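So the dishwasher is fixed, thanks to everyone who wrote in, it was the float switch, you were right, moving on.

Quick one tonight because I have to be up early. Abena Agbenyega left a comment under the laundry post asking if I'd changed my mind about machines doing chores. Short answer no. Longer answer, sort of, a bit, depends what you call a chore.

My line has always been that anything with a lid, a latch or a sock in it is safe from automation for my lifetime. Folding towels, maybe. Putting a duvet in its cover, forget it. And I'd have put computer repair in the same pile. I did 3 years on the bench at Tirow when I was young and dumb, swapping drives and memory in office towers, thats 34 machines on a good day if the screws weren't chewed up. It's fiddly work. You do it half by feel. The caddy goes in nearly straight and then it doesn't, and you back it out a hair and wiggle, and your thumb knows before you do.

Anyway. Obed Fiadzo (old Tirow guy, still owes me a torx set) works on this stuff now, and the job they've picked is exactly that one. Hard drives in blue caddies, a gray plastic fixture, an opened-up tower on its side. Bench work!
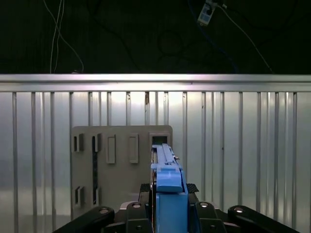
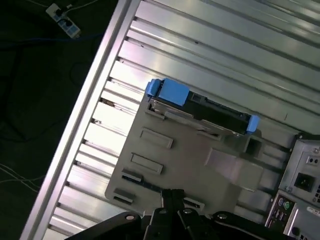
Blue clips on the drive carrier in this one, same idea as the ones I used to pinch my fingers in.

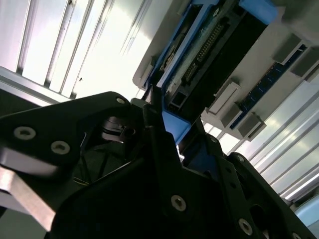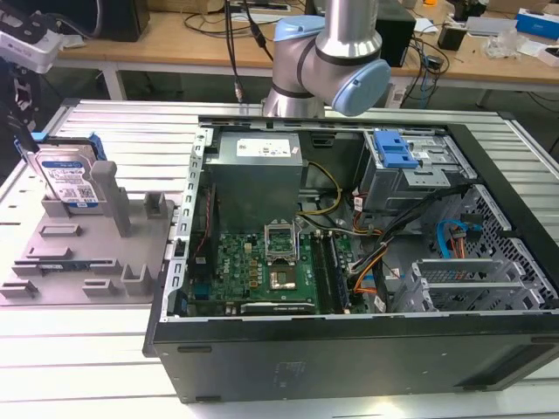 My first question to Obed was how often does it work and he laughed for kind of a long time. He says 69 clean tries out of a hundred on a good week, and a good week means the same lights, same bench, the same model of case. Give it a case it hasn't met and the number goes off a cliff. A new kid at Tirow would be at that level before lunch on day one. But the new kid would also quit by November, we all did.

And here's the bit that got me thinking. It's slow, fine. My dad was slow at dishes and they still got done. What I can't get past is the recovering. When I drop a screw down behind a board I swear, tip the case, shake it, there's the screw. Obed says thats the whole problem right there, they can teach the going in part pretty well, it's the "oh that went wrong, now what" part that eats the months. They've done 3000 practice runs and a huge chunk of those are just it learning to back out of a bad angle.

Which is also my whole problem with the home stuff. Everything in my kitchen is a bad angle. The cupboard with the lids. The drawer that only opens if you lift it. My neighbor Maureen Sowerby has a Grundance, the floor one, and she spends more time picking things up off the floor for it than she ever spent sweeping. She loves it though. Named it and everything. So what do I know.

Where I've landed, for now: shop floor yes, soonish, for the boring repeat stuff where somebody bolts everything down first. Home no. I'll move my line a little, lids and latches are maybe up for grabs, in a room where the lids and latches are always the same ones. Socks still safe.

Selorm Sowah emailed me a long and pretty good argument that I've got it backwards and homes will go first becuase people will put up with a worse job at home than a boss would. I need to chew on that. Might post it if Selorm says ok.

Next time, the gutter thing, I promise. I bought the ladder.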